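**Open day at the Veketti workshop in Tunddale**

November 2020

The robotics group Veketti opened its workshop in Tunddale to visitors last week and showed how it collects handling data with hand-held grippers. The visitors came in small groups of 5, so that everybody could stand near the tables and also have a turn with the tool. In total 120 places were offered, and all of them were taken before the list was closed.

The afternoon started with a short talk by Nadine Hamdan, who leads the work on household objects. She explained that the group does not program each movement by hand. A person holds the gripper, picks up an object and puts it down in another place, and the camera on the tool records everything from the side of the fingers. Later the recordings are used to train an arm to do the same work. The present collection has 3,660 recordings, and the oldest of them were made in May.

After the talk the groups moved to the tables. The task was simple to explain: bring the open fingers to a bottle, close them, lift, and place the bottle on a mark at the other end of the table. Many visitors found it more difficult than they expected. The fingers do not feel like one's own fingers, and it takes some tries before the hand knows how wide they are. Chidubem Abubakar, who guided the exercise, asked people to move slowly and to keep the object in view of the camera during the approach.

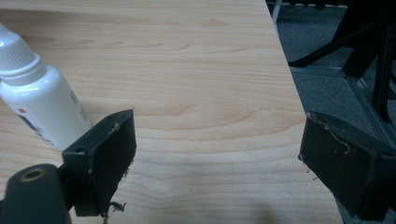

Dalal Tarawneh said that she had pressed much too hard in her first try, and that she would like the tool to give some kind of signal when the grip is already strong enough. Her second wish was a lighter handle, as her wrist was tired after a few minutes.

Both points were discussed at the end of the session. Mr. Abubakar answered that a signal for grip force has been tested in the workshop, but people began to wait for the signal and their movements became less natural. The group has not decided if it will return to the idea. About the handle he was more hopeful – a new version is being drawn now, and it should be ready for the next round of recordings.

Several questions were about mistakes. Nisreen Nimri wanted to know if a recording is thrown away when the object falls. Ms. Hamdan replied that such recordings are kept and marked, and that the group looks at them separately. She added that a recording is removed only if the camera did not work properly or if a person can be recognized in it.

The last part of the program was a demonstration with the arm in the next room, prepared together with the company Zurkel. The arm made 3 attempts to take a cup from a shelf. It succeeded in two of them, and in the other one it stopped above the shelf and had to be started again by the operator. The visitors were allowed to see the log of the failed attempt on a screen, and this led to a rather long discussion about lighting in the room.

Veketti plans to repeat the open day in Mahasneh, where the group has a smaller room. Schools that wish to come with a class should write to Ziad Twal at the Tunddale office and mention the age of the pupils.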